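In Defence of the Indoor Drying Rack

Opinion – Housing and Daily Life
08/11/2021

The tumble dryer has become, in many rented homes, the measure of whether a landlord has taken the tenant seriously. Listings mention it before the size of the rooms. When the Levby Residents' Association wrote to its members in September on the subject of laundry, 618 households replied, and a large share of them asked for one thing: more machines in the basement. The Association's housing panel, on which I serve, will consider that request in due course. I should like to argue for a more modest piece of equipment, the metal rack that stands in the bedroom and holds the week's shirts.

The rack has few friends. It is treated as a sign that something is missing from a home, and it is folded away before guests arrive. Letting agents ask for it to be removed before a viewing. My colleague Eckhard Schmieder, who has managed flats on the Serrano estate for many years, includes it in his list of items to be cleared before an inspection, together with bicycles and empty boxes. I have told him that I consider this a mistake. A home in which clothes are washed must also be a home in which clothes are dried, and the rooms should be planned accordingly.

Consider first the clothes themselves. Wool, linen and anything with elastic in it will generally last longer on a rail than in a drum. A shirt that goes on to a hanger while damp, with its collar straightened and its front buttoned, will often need no iron at all. The fluff that collects in the filter of a dryer is cloth, and it comes from garments that somebody has paid for. Households on a tight budget understand this very well and do not need to be lectured on it.

There is also the matter of the shared laundry room. Ours in the north building has 2 dryers for 69 flats, and the booking sheet is a regular source of complaint. Adding machines would help at the busiest hours. It would also raise the service charge for every household, including those that never go down to the basement. Residents who dry at home are subsidising those who do not, and this ought to be said plainly when the matter comes to a vote.

The objections to indoor drying are serious and should be answered. Damp is the first of them. Washing gives up a good deal of water into the air of a room, and a closed bedroom in winter is a poor place for it. The remedy lies in habit and in building work. A window should be opened for 10 minutes in the morning and again in the evening, garments should be hung with space between them, and the rack should be kept clear of outside walls. Where there is already mould, or where a resident suffers from a chest complaint, clothes should be dried elsewhere. A landlord whose bathroom fan does not work is in no position to scold a tenant for hanging up towels.

The second objection is space, and on this point I have more sympathy. In a small flat the rack shares its room with the bed and the wardrobe, and everyone who sleeps there must walk past it. Much depends on the choice of rack. The light folding type with thin wires is cheap, but it spreads across the floor and tips over when loaded on one side. A rack with strong rails, tall enough to take hangers, makes far better use of the same corner.

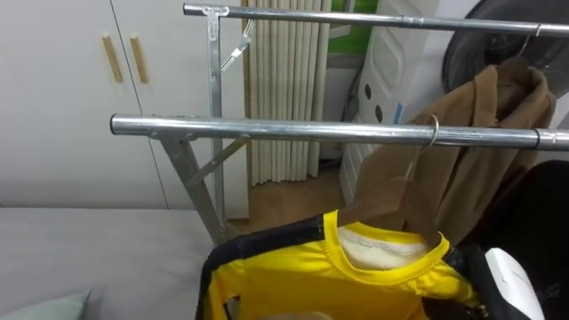 A drying rack with chrome rails, set up beside a bed and a white wardrobe.

A rack of this kind earns its place beside the wardrobe, for the simple reason that the two jobs are neighbours. A dry shirt can go from one to the other on the same hanger. Kohei Mizuno, who sits with me on the panel, has long proposed that bedroom plans should show a marked space for drying, as kitchen plans show a space for the refrigerator. His proposal was set aside in the last round of refurbishment on grounds of cost, although a mark on a drawing costs very little.

I would ask the Association to do three things before it orders a single new dryer. It should check the fans and window catches in every flat. It should remove the clause in the tenancy handbook which describes drying racks as "temporary clutter" – a phrase that has caused some offence. It should also offer a sturdy rack on loan to any household that wants to try one for a winter. Members who wish to support these measures may write to the panel at the estate office before the next general meeting.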